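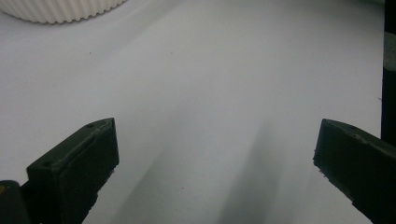 White was a mistake, according to Bevan Nepia, and he tells anyone who asks. Matte white, every worktop in the place. Shows everything. Crumbs, coffee, pencil.

Kibet Lyimo has heard it before. He picked the finish, he wipes it down most evenings, and he isn't changing it. "I want to see the dirt," he says. "Dark tops, you think they're clean. Then you lean on one in a good shirt."

We talked on 3 February 2026, in the back room at Novstead, standing up mostly. He had a delivery due at four and kept looking at the door.

How he cleans. Warm water, drop of dish soap, soft cloth. Second cloth to dry. "Thats it. People want a secret." No scrub pads, he's firm on that. A matte finish rubbed hard in one spot goes shiny there, and then you have a shiny spot for good. He did it himself in December, going after a ring of tea. Wouldn't show me where.

Pencil is the worst. Melamine sponge, barely any pressure, 2 or three passes and stop. "If it's still there, live with it for a day. Try again tomorrow."

He tried sprays. One from Preltero left streaks when the sun came in low. The Emton one was fine but smelled of fake lemon until lunch. Both bottles are under the sink, mostly full.

Nepia's complaint is partly the cost. The tops came to $1,317 fitted, from Agbayani, and there was a gray on offer for $212 less. Lyimo shrugs at that. "Bevan wanted the gray. Bevan doesn't clean." Then he softens a bit – says Nepia does put things away, more than he used to.

The rule on clutter is simple enough. Nothing lives on the tops overnight. Tape, scissors, mugs, mail, all of it goes in the drawers or on the shelf by the door. Takes him 16 minutes at the end of the day, he timed it once becuase Nepia said it was an hour.

Would he buy white again? Long pause.

"For in here, yes. At home I've got kids. No."

The delivery came early. He moved his coffee to the windowsill before he signed for it, and wiped the place where the cup had been.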